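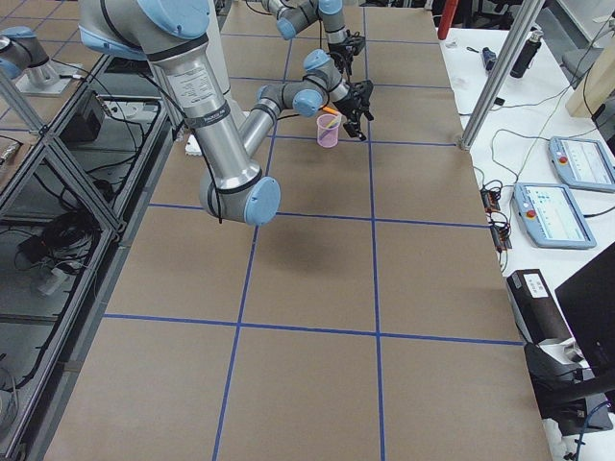 Furtună is a comedy film series produced by Gomance. It consists of three films, all starring Zofia Kwiatkowski as Peltent, a hotel clerk who keeps losing her job. The first film was shot in Torov in 2 months.
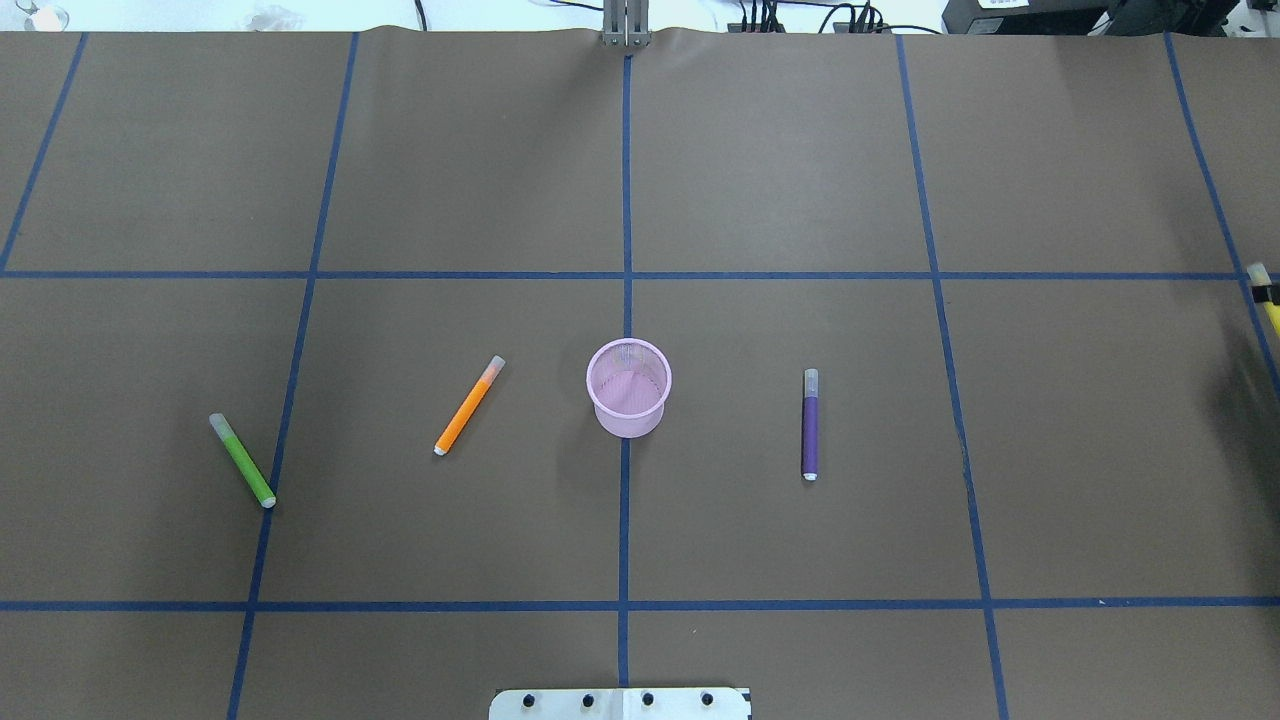
Kwiatkowski also co-wrote the second and third films. A fourth was announced on Tuesday, March 1, 2022, with a new lead – Kwiatkowski is credited only as a writer. Filming began in August of that year, again in Torov.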